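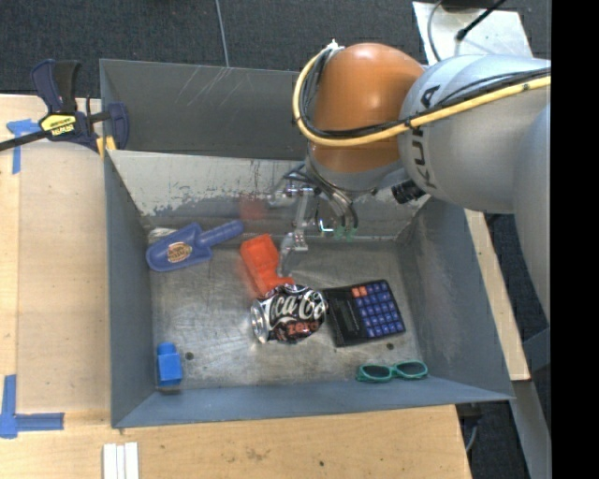
Gray metal bin with worn paint on the sloped inner wall.

Stirkumier Evening Course in Metal Finishing
Progress report to the Flornero Fund, second reporting period
Prepared by Jingyi Li, program coordinator

Summary

The course is running on schedule and within budget. We enrolled 18 adults in this period, which fills every place the grant pays for. Two left before the halfway point, one for a change in work shifts and one after moving out of the county. Both places were filled from the waiting list. The total teaching time is still 72 hours, as set out in the application.

The main change since the last report is the order of the units. We also had a delay in getting the ventilation inspected, described below.

Teaching

The first group of classes covered surface preparation: cleaning, degreasing, hand sanding and the use of wire wheels. In the original plan this took three evenings. Shuzhen Dai, the lead instructor, asked for two more after seeing the first practice panels. Most of the peeling on those panels came from poor cleaning and very little of it from the way the paint was put on. We moved the color matching unit to the end of the course and shortened it to make room.

Primers and topcoats are now finished. Learners have worked with brush, roller and spray, and each has kept a folder of test panels marked with the product, the drying time and the weather. The folders are useful in class and will also serve as something to show an employer. A few people had never kept written records for a job before and found this the hardest part of the course. We gave out a one-page form in April and the quality of the notes improved.

The unit on inspecting old finishes is under way. It covers chalking, blistering, rust under paint, scratches down to bare metal, and how to decide between a touch-up and a full strip. Learners write a short condition report on each item before they touch it. Shuzhen grades these for plain wording as well as for accuracy.

The estimating unit comes next. Learners will price a small job from start to finish, including masking and cleanup time, which beginners tend to leave out.

Attendance

Attendance has been good overall. It dropped for two weeks in March when the bus route past the building was moved during road work. We started class 15 minutes later for those weeks and Du, the coffee shop on the corner, let people wait inside. Attendance went back up when the route returned.

Child care is still the reason most often given for a missed class. We do not have a line for it in the current budget and would like to discuss this before the next application.

Equipment and supplies

We spent $1,000 on respirators, cartridges, gloves and eye protection, as planned. Sandpaper and solvent cost more than expected and primer cost less, so the supplies line as a whole is close to where it should be. The receipts are in the attached folder.

Fandico supplied the drying racks at cost. Two arrived with bent shelf supports and were replaced the following week.

The ventilation inspection was due in February. The inspector had to reschedule twice and we did not get the signed form until March. Spray work was held back until then, and the group used the time for brush and roller practice. No teaching hours were lost. For next year we have asked for the inspection to be booked in the fall.

Results so far

Nine learners have passed the mid-course practical test on the first try. The rest either passed on a retake or have a retake booked. The usual problem was runs on vertical edges, followed by uneven film thickness near corners.

Two people have found part-time work with local shops, one in furniture refinishing and one in railing and gate repair. We do not claim that the course alone led to these jobs, as both had some shop experience already. We will contact everyone again three months after the last class.

Budget

Instructor pay and rent are on target. Printing is over by a small amount because of the new record forms. We have not needed the reserve and are not asking to move funds between lines at this time.

Plans for the next period

Finish the inspection and estimating units.
Hold the remaining retakes.
Run the final practical test, with an outside assessor.
Send out the learner survey – Shuzhen is rewriting two of the questions that people misread last time.
Return the rented compressor before the end of the lease.

Requests

We would like permission to keep the leftover primer and sandpaper for a refresher evening in the fall. We would also like to know by the end of June whether the reporting form will change, so that we can set up our records to match.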